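Workshop notebook, June — vase life trials, second batch 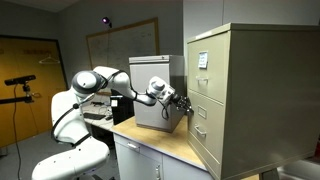

White robot arm at the beige filing cabinet.

Came in at 7:40 to recut the carnations before it got warm. Yu-na had already changed the water in the tall vases, bless her, so I got to go straight to the stems. We took 12 from the Previrau box and 12 from Khalaf, same pink, same length, and I have to say the Khalaf ones had much nicer necks this time!

Gerberas are still the trouble. I wired half and left the others alone in shallow water — Anjana thinks they sulk when the water is deep, and I am coming around to her view. Flower food at 240 ml per vase, Tradness brand, mixed fresh.

Kvido wants a price for the anniversary order, 30 arrangements with roses and eucalyptus. I told him to wait until we see how the roses open, as last time they stayed tight as fists and I felt awful about it.

To do: more floral tape, ask Nicanor about the cooler shelf, recheck gerberas at 4:00.

F. Tamura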